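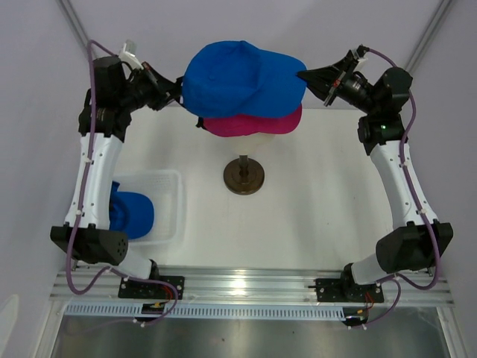

So can a robot tidy up after you yet?

If you have one small chore in mind, a table for it to work at, and a lot of patience, it can have a go. If you mean the whole house on a school morning, keep your laundry basket and your sense of humor.

I get asked this more than anything else at the shop (after whether we still fix bread makers, and we do!), so I've been reading up and pestering people. Sorcha Moriarty got the worst of it. She spent most of January trying to work out which chores are worth handing to a machine, and she let me ramble at her over two very long phone calls.

Her take is that hard floors and soft things are opposite ends of the problem. A floor stays where you left it. A baseball cap doesn't really have a shape until somebody gives it one. The crown caves in, the brim sticks out to one side, and if you pile one on top of another they stick together just when you want them apart. Putting caps on a hat stand is a job I'd give a five-year-old, and with two arms it still means one gripper by the crown and the other out at the tip of the brim, both of them having to agree on where the thing is going. I tried it at home with two fingers on each hand, pinching only, no cheating with the thumbs. Try it! I got my old Umlow cap onto the newel post and knocked the other one down the stairs.

What I hadn't thought about is the basket. Caps in a basket are all crumpled in on themselves, and from above you may be looking at a brim or a bit of the back or who knows what. You and I just stick a hand in and feel for it. Sorcha thinks that's the part that will hold things up longest, the fishing around, and she'd bet on towels being sorted out well before anything with a brim.

Sajib Uddin is more cheerful than either of us. He runs the packing side at Gunawardena, and they send out 971 parcels in a busy week, so he has reasons to hope. He'd take a slow machine tomorrow if it kept going through lunch. His trouble is that his shelves change every season, and what he wants is something he can show a new item to and walk away from. He priced a setup with Zetar and was told 19 weeks before it would be ready to try, and that was for boxes, all one size. Nothing floppy. He's still thinking it over.

My own feeling, for what it's worth, is that shops and packing rooms will get useful help before our kitchens do, mostly on account of the cat. At work you can clear a table, put up walls and keep the lights the same all day. My hallway has coats, a bike, and a dog lead that moves by itself as far as I can tell.

I'd still love one for the hats, though. If any of you have a machine at home doing a chore that isn't floors or dishes, write and tell me, especially if it's gone badly. Replies go to the usual Irex address, and I'll print the good ones next time.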